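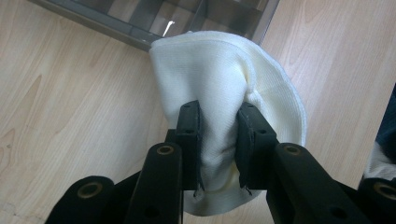
Search the archive
Enter keywords
Go

List: Flurkport machine knitting and yarn
Subject: Re: Rib cuffs growing after first wash
Date: Sun 15 March
From: Yaa Amissah

On the question of rib that relaxes after washing, I ran the swatches I said I would run in January and can now give figures. I'll quote the original message first and answer it in pieces, as it covers three separate problems.

> I am knitting 1x1 rib bands in Jilen 2-ply on a domestic double bed.
> Off the machine they look right. After the first wash the bands are
> wider than the body they are attached to and they flute at the edge.
> I have tried a smaller stitch size and it helps a little but then the
> carriage drags and I get dropped stitches on the ribber side. Same
> settings with Kanaujia wool give me no trouble at all. Is the Jilen
> just a bad yarn for rib, or am I doing something wrong? I have a
> 3,000 g stock of it so I would like to use it up. Also, how much
> weight do people hang on a full-width band? I have been using
> everything in the box.

Fiber first. The Jilen is a cotton. Cotton has very little elastic recovery compared with wool, and what makes a rib pull in is the tendency of the yarn in each loop to straighten where it crosses from a knit wale to a purl wale. Wool does this vigorously and keeps doing it after washing. Cotton does it once, on the machine, under tension, and then the water takes most of it out. Your Kanaujia bands behave because wool is forgiving. The Jilen is an adequate yarn that needs to be knitted to its washed size.

The dry gauge off the machine is therefore of limited use. Rib has two dimensions that matter, the relaxed width and the stretched width, and in cotton the relaxed width moves a long way. The procedure I use:

1. Cast on 50 stitches per bed and knit 50 rows at each stitch size you are considering. Mark each size with eyelets so that you can still identify it after the wash.
2. Hang the swatch without weights overnight. Measure nothing yet.
3. Wash it exactly as the garment will be washed, including the dryer if the owner is going to use a dryer.
4. Lay it flat, pat it, leave it until fully dry. Measure the width without touching the edges.
5. Pull it to full width by hand, release, wait an hour, measure again. The second figure is the one to design from.

Step 5 is the one most patterns leave out. A cuff spends its life being pulled over a hand and let go. In wool the two measurements are close enough to ignore. In the Jilen the difference was large enough at every setting that I would have had to remove several needles from a cuff to compensate.

On stitch size and the dragging carriage. Going tighter is the correct direction, but you have probably gone tighter on both beds without changing anything else. Three things to check, in this order.

Bed alignment. With the ribber up, the needles of one bed should pass centrally between the gate pegs of the other over the whole width. On older machines the main bed bows, and the middle can be noticeably further from the ribber than the ends. The result is that the loop length varies across the band even though the dials do not move. At loose settings this is invisible. At tight settings the needles with the short loops fail to knit off, and you see it as drops on the ribber side.

Ribber height. It should be slightly below the main bed, and equal at both ends. The manual for your machine will have the figure. Use a gauge card and not your eye.

Yarn path. Unwaxed cotton coming off a cone through a dusty tension mast will add enough friction to spoil any stitch setting below the middle of the dial. Rewind through paraffin wax. Clean the tension discs with a piece of plain string drawn back and forth, then check the mast wire for a groove. I found one on mine that caught the yarn intermittently, and I had spent 2 evenings adjusting cams before looking up.

If after all that the carriage still drags, stop tightening and change the structure. Options, in increasing order of trouble:

– Use 2x1 industrial rib in place of 1x1. It draws in more for the same yarn at the same setting because the wales roll as pairs.
– Feed a fine elastic thread along with the yarn. Run it outside the mast, with almost no tension. If the elastic goes in stretched, the band will gather and cannot be corrected except by ripping.
– Make the band in wool of a matching color. On a cotton garment this is defensible for a hat or a cuff, less so for anything that will be washed hot.

I don't recommend plating with elastic on a first attempt. The plating feeder on the ribber arm needs both yarns at well-matched tension and most domestic masts can't hold that over a full cone.

Weights. "Everything in the box" is too much. Excess weight pulls the loops long and narrow, so the band comes off the machine looking tighter than it is. Then it relaxes sideways in the wash. This accounts for some of your fluting. Start with the comb and a single large weight at the center, then add small ones evenly only if the loops rise off the ribber needles as the carriage passes. The edges need slightly more help than the middle, so put the small hangers there and move them up every 50 rows.

The fluting itself has a second cause, in the join. If you transfer the rib to the main bed and continue in stockinette with the same number of stitches, the body must be narrower than or equal to the washed and stretched rib, and in cotton it often is narrower. Knit the band on fewer needles and increase on the first plain row, or knit it as a separate piece and join it on the linker. I prefer the second. A separate band can be washed before it is joined, which removes the uncertainty altogether.

For folded brims, remember that the fold takes up width. The outer layer has to travel around the inner one and will look tighter on the head than a single layer of the same rib. Leave the bind-off loose. I use the latch tool method around the gate pegs, every stitch, then drop the whole edge off at once. A tight bind-off on a hat brim is usually noticed by the wearer before anything else.

Settings, for anyone with the same yarn. Row 322 of my notebook, single strand of Jilen 2-ply, waxed, 1x1 full needle: main bed two whole numbers tighter than my stockinette setting, ribber one click tighter than the main bed. Zigzag cast-on at the tightest number that will knit, with three circular rows before starting the rib. I am not giving dial numbers. They don't transfer between machines, and every time somebody posts them we get a month of messages saying they are wrong.

I have not tested the Vallorau blend that was mentioned on the list in January. It contains some wool, so I'd expect it to fall between the two, but expectation is not a swatch. If someone has a part cone to spare I will put it through the same procedure and post the measurements.

One correction to my own earlier post. I said that steaming would set cotton rib. It flattens cotton rib. It can be of use at the edge of a button band where you want the thing to lie down, but keep the iron well away from cuffs and brims. In acrylic it is worse, as the fiber softens and the rib never recovers.

Yaa Amissah

Comments (4)

ribberdown
The point about bed bow is correct and under-reported. Mine was out in the middle by the thickness of a gauge card. After adjusting the center support screws the dropped stitches stopped and I did not have to touch the dials.

Coneholder
Does the wash-before-joining method cause trouble with picking up the loops? Mine close up when washed and I can't find them on the linker.

Yaa Amissah
Knit six rows of waste yarn in a contrasting color after the last row of the band and leave it on through the wash. The loops stay open. Use a smooth waste yarn, and one you already know doesn't bleed.

tuckbar
For the weights, I get the same result with the comb and two mediums hung a third of the way in from each end. Agree that the full box is too much. I would add that the comb wire should be straight. A bent one gives a wavy first inch that looks a lot like the fluting in the original message.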